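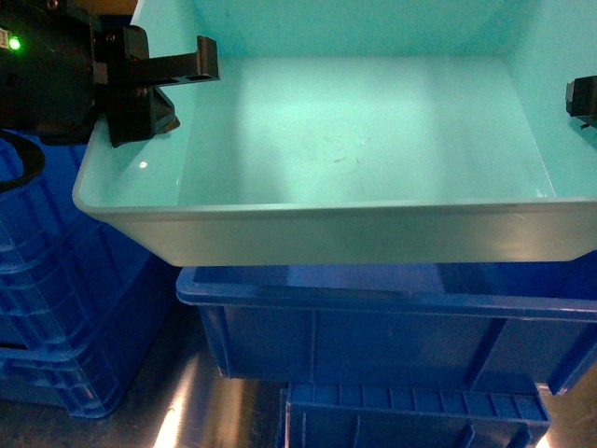

CLAMPORT, October - The robotics club at Clamport Community College will hold its first public sorting trials this Sunday at 2 p.m. in the Sundaram Building, with 11 students taking part. Teams have spent the fall teaching a two-fingered arm to move small parts between containers with no one at the controls. The work area is built from blue plastic crates with a shallow, pale tray set on top, and the black gripper reaches into the tray from the side. Parts go into the tray by hand before each run, and the arm has 15 minutes to clear it.

The project is called Zevlow, a name students picked by vote last spring. It is open to anyone enrolled at the college, and several of this year's members are in the nursing and accounting programs.

"Most of them had never written a line of code for a machine that moves," said Janelle Tan, who teaches electronics at the college and advises the club. "The first month was a lot of dropped parts. We kept a log of every drop and went through it on Tuesdays."

Shiny plastic gave the students the most trouble. Overhead lights leave bright spots on the tray, and early versions of the software tried to pick those up. Second-year student Mohandas Warrier rewrote that section of the program over two weekends.

"It would go after a reflection and close on air," Warrier said. "Now it checks twice before it moves. It's slower, but we lose fewer points."

Scoring is simple. Each part placed in the correct crate earns four points, and a part dropped on the floor costs the team one. Teams may stop the arm by hand once per run without a penalty. A second stop ends the run.

Bonico, a packaging supplier in Clamport, donated the crates and will provide a $400 prize for the winning team. The money must be spent on parts or tools for the club.

Doors open at 1:30 p.m. Admission is free, and parking is available in the lot behind the library. Children under 8 must be with an adult. The trials should end by 4 p.m., and visitors may talk with the students and look at the equipment afterward.

Students who want to join for the spring term can sign up at the event or stop by the electronics lab during open hours.

23 Shares
0 Comments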